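Workshop tips: getting kitchen tasks to run on the arm without tears

Collected from the bench at Devton, where we have a single arm with a five-fingered hand, a table and a lot of borrowed kitchenware. Most of these are software tips, with a few about the table because the software has to live with it. Add your own at the bottom of the shared page and put your initials next to them.

Before you start

Restart the perception process every morning, even if it looks healthy. Ours slowly falls behind the camera over a long day, and the first sign is usually a hand closing beside something.

Check the clock on the planning machine against the clock on the controller. If they differ by more than 2 milliseconds, sort that out first. Half the odd faults in our log came down to stamps that didn't match.

Load the table as a flat box in the planner's world, and make the box a little taller than the real table. We add 8 mm. The fingertips then stop short of the surface on the approach, and the last bit is done slowly under force control.

Keep one file of settings per task. Don't edit the shared one to get through an afternoon. If you must, write the old value on the line above.

Clear plastic and glass

Depth cameras don't get on with clear things. The beam goes through the near wall, bounces off whatever is behind and comes back with a distance that belongs to neither. You get a hole in the cloud, or a bump on the table where the jug should be.

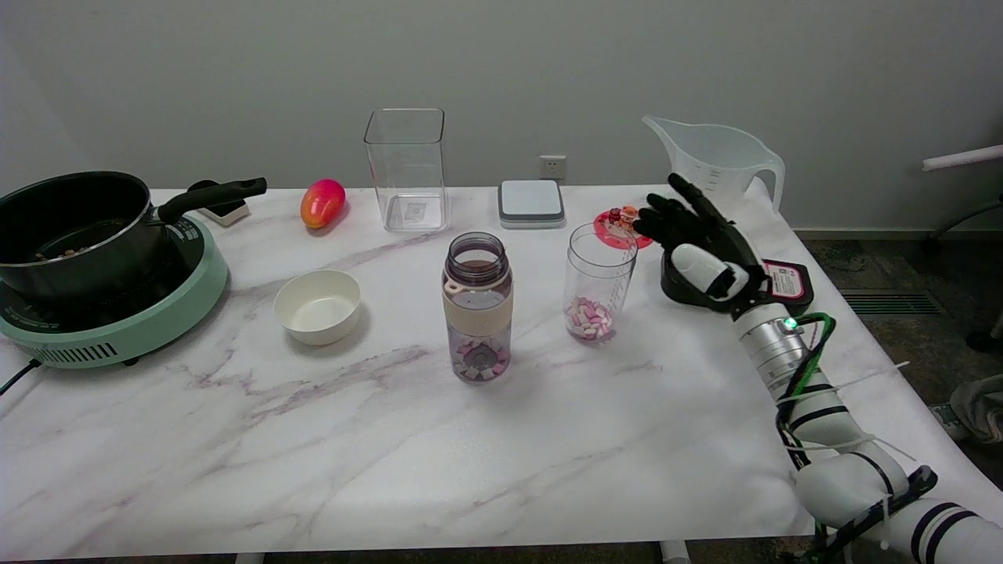

Transparent containers need their own route through the software, so don't send them down the same path as fruit and pans. We find the outline in the colour picture, match it to a stored shape and take the height from the table plane, with no depth used at all. A sweet-pouring layout is a fair test of it: the bottle with the beige sleeve, the measuring cup and the big pitcher are all clear, and the depth only behaves on the sleeve and on the pink and white sweets at the bottom. An early version of our code took the heap of sweets for the whole object and planned a grasp far too low. If you see that, look at whether your cluster step is throwing away the colour outline before the match is made.

Store the outline of a cup with its handle as two parts. The body can be matched from any side and the handle only tells you which way it is turned. Matching both at once gave us jugs that flipped round between one picture and the next.

Printed graduations are useful. They are dark lines at a known spacing, so they give you a scale check for free. Mask them out of the grasp step, though, or the edge finder will try to treat each line as a rim.

A sleeve or a strip of matt tape round the middle of a bottle is the cheapest fix going. Put it where you want the fingers. Fedoruk's grasp library lets you name a patch as preferred, and a band of plain colour is easy to name.

Shiny and dark things

Metal rims throw highlights that move as the camera moves. Average over several camera positions before trusting the edge.

Black non-stick pans swallow the beam, so the inside often comes back as nothing. Tell the planner that nothing means "don't know" and not "free". This is one line in our settings file and it was set wrongly for most of a year.

Long pan handles are easy to forget because they are thin. Give the handle its own collision shape, and make it fatter than it is. The wrist swings wide when it turns over to pour and a handle is just the thing it will find.

Cables

Put the arm's cable bundle in the collision model. A row of overlapping spheres is good enough. Ours was left out at first and the planner kept choosing elbow positions that pulled the ties tight.

Limit total wrist rotation over a whole task as well as over each move. Several small turns the same way add up, and the planner doesn't remember the last one unless you make it.

Pouring small dry things

Sweets, rice and dried beans don't pour like water. They stick, then all go together. Tilt in short steps, wait, and read the scale before the next step. We wait 0.4 seconds.

Stop on weight where you can. Our picture-based fill level was right on 58 runs out of 78 with sweets, and the scale was right on 71 of the same set. The misses on the scale were mostly the cup being nudged off centre.

Tare the scale in software at the start of each run and log the tare. It is a dull number until the day you need it.

Tap to finish. A small shake of the wrist at the end of the pour frees the last few pieces. Keep it low in amplitude and turn off the slip detector while it happens – otherwise the hand will clamp down on the bottle halfway through.

Replanning

Let the planner reuse the last good path as its first guess. It is quicker, and the arm moves in a way people standing near it can get used to.

Give up early. If three tries don't find a path, move the hand to a known raised position over the table and start again from there. Longer search times rarely helped us.

Don't replan while the fingers are closing. Lock the arm target from first contact until the grasp check has passed. The Skurkville build does this by default, the Grustulell one doesn't.

Tooling

Name recordings by task and run number, and let the script do it. Names typed by hand go wrong by the end of the first day.

Replay every failed run against the new code before touching the arm. Tymofii Nazarenko wrote the replay script and it lives in the tools folder; run it with the dry option first or it will overwrite your plots.

Save the raw camera stream as well as the processed one. Disc is cheap, and you can't rerun a detector on its own output.

Last changed 7 October 2026. The section on lids is still to be written – notes to Tymofii, please.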